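Notebook, January. Bredton open day, demo bench notes

Setup done by 9:40. Two screens this year: left one runs the kitchen task in simulation, right one shows the log so visitors can see what the policy is being asked to do. Sim build 3051. Build 3000 is still on the spare machine as a fallback, not needed.

Task for the public slots is the counter clearing set from Prillik. Each run starts from a randomized layout, objects drawn from the standard kitchen list, appliances fixed along the back edge. Visitors pick the target by typing a short instruction. I limited input to one object per instruction after the rehearsal, when two-part requests stalled the planner.

Ran 44 episodes between opening and the lunch break. 11 failures. Sorted them quickly from the log:

- most were grasps on the kettle handle, approach angle too shallow
- a few were cans lying on their side; the grasp pose is computed as if they stood upright
- one timeout, cause unknown, seed saved
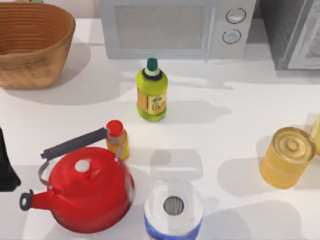
Kettle is the one to fix first. People ask for it more than anything else, probably because it is red and large. The handle is thin compared with the body and the collision mesh for it is still the coarse one. Kollent has a finer mesh in their asset pack — check the license before pulling it in.

Small items close behind large ones are the other weak point. The detector merges them at low camera heights. Raising the viewpoint helped in rehearsal but makes the view less readable for an audience.

Questions from visitors: how long training takes, whether it works on a real arm, whether it can open the microwave. Answer to the last is no, the door joint is locked in this build. Should put that on the poster.

The Postma group came by at 2:15 and want the seed list and the failure log. Told them they can have both once the timeout is explained.

To do:
rerun the saved seed on 3000 and 3051
swap handle mesh, repeat the kettle episodes
fix the can pose
return the HDMI splitter to Bredton front desk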